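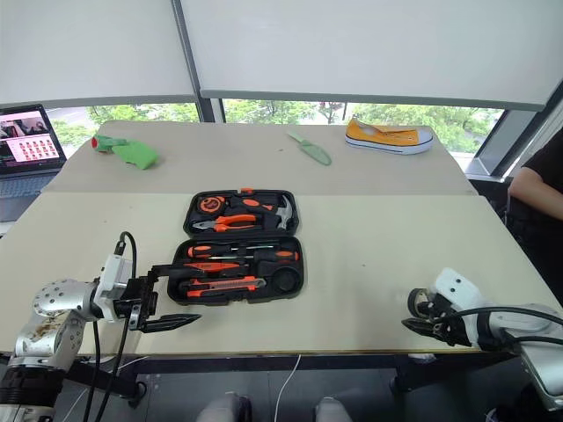
Semeniuk wrote: before anyone answers this one properly, can we please check which election it's about, as the parish rules and the district rules are different and last time we ended up with three pages of crossed wires.

Fair point, so let me set it out again. It's the Gidau ward by-election, district council. I moved into a flat on the Iltach estate in July and I registered to vote online the same week. My neighbours have all had their poll cards and I've had nothing. I rang the council and sat on hold for 18 minutes, then got cut off. Do I need the card to vote? And if I'm not on the register after all, is it too late? I've also had a leaflet saying security is being stepped up at the polling station after the bother at the hustings, and I don't fancy being turned away at the door in front of a policeman.
Posted by gidau_newbie, Sep 21, 2021

Semeniuk
Thanks, that's clearer. You don't need the poll card. It's only there to tell you where and when to go. If you're on the register, you give your name and address at the desk and they hand you a ballot paper — I've done it without a card more than once.
What matters is whether you're on the register. Email electoral services instead of ringing, put your full name and both addresses in it, and ask them to confirm. There's a cut-off before polling day for new applications and it's printed on the notice of election, which should be on the council website and on the board outside the library. If you applied in July you ought to be well inside it, but applications do get stuck when they can't match your details, and then they write to you. Did you get a letter asking for documents? Mine went to my old flat.
As for the police, I wouldn't worry. There was one officer at ours in the last election and he mostly held the door for people with prams.

usano68
lol they never send cards to Iltach, the whole of my block got missed. just turn up

gatepost_4
Please don't just turn up, at least not without checking first! I did that the year I moved and I wasn't on the list, and there's nothing the staff can do for you at that point. They were very nice about it but I still walked home without voting.
Also make sure you've got the right polling station. Half of Iltach votes at the Usano Road hall and the other half goes to the school, and it splits somewhere in the middle of the estate. I'm 300 yards from the hall and I have to go to the school. The email people will tell you which one is yours if you ask.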